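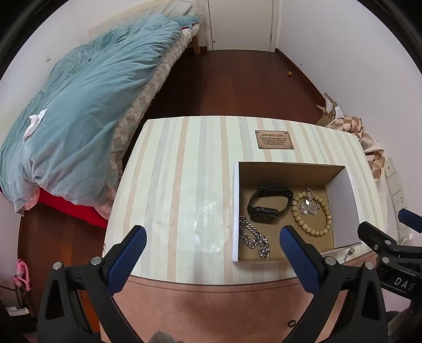

How far should the gripper open before we start a grab?
Wide enough to clear the thing you're picking up, plus a little. On the Tuder servo that means 110 in the settings page. Going wider only makes the close slower.

Storkis club project, ticket 124
Status: open (again)
Opened: 25 May 2021

Problem: fingers stop short of closing. Thin stuff slides out, and so do our chances at the Ellton meet.

Log:
- Restarted everything. Felt productive. No change.
- Close value was set to 70, left over from the March foam block challenge. Changed to 170. Fingers now meet, with a noise.
- Backed off the finger screws a quarter turn. Noise gone, left finger wobbly. Tightened again. Noise back.
- Swapped in the spare servo from the Chege kit. Quiet, closes fully, runs backward.

Next: flip direction in the config, then repeat the thin-object test. Please don't close this ticket until someone has done that.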